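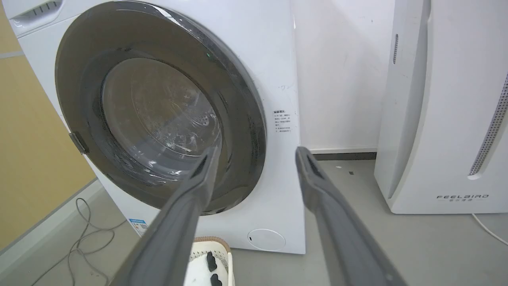 *Figure 1. The front-loading washing machine of the shared laundry corner, with the basket in front and the air purifier on the right.*

## Laundry habits in a small student residence

Group members: Gönül Sezer, Bradley Pearce, Denise Bickerstaff
Supervisor: Neville Ellwood
Submitted: Aug 10, 2022

### 1. Why we chose this topic

In our residence many students share one washing machine, and there are often small conflicts about it. Somebody leaves the clothes in the drum, somebody uses too much detergent, and then the next person must wait. We wanted to know how people really use the machine and if a simple set of rules can help.

### 2. The place

The machine is white and opens from the front. The door is large and has a dark glass window, so it is possible to see a little of the steel drum without opening it. We think this is useful, but only four of the people we asked look inside before they put in their own clothes.

On the lower right of the front there is a round white cover for the filter. Most students did not know what it is for. The printed label next to the door is in Chinese with very small letters, and Denise made a translation in larger letters for the wall.

We also asked people to use a basket. The one in Figure 1 is white plastic with a tan woven rim, and it has a pattern of small holes along the sides. Before this, clothes were often put on the floor.

### 3. Method

We kept a paper logbook during the summer term. Each user wrote the start time, the program and the size of the load (small, half or full). In total we collected 104 entries. Some of them were not complete – mostly the size was missing – and we kept them only for the part about time.

### 4. What we found

- The evening is the busiest time, and the early morning is almost free.
- Small loads are very common. Students told us they do not want to mix their clothes with others.
- Clothes stay in the drum longest when the owner has no alarm on the phone.

### 5. Limits

The logbook depends on people being honest and not forgetting. Keith Clegg from the second floor told us he forgot to write at least three times. We also did not measure water or electricity, so we can not say how much is lost with the small loads. For a next project we would like to borrow a meter and repeat the logbook in the winter term, when people wear heavier clothes.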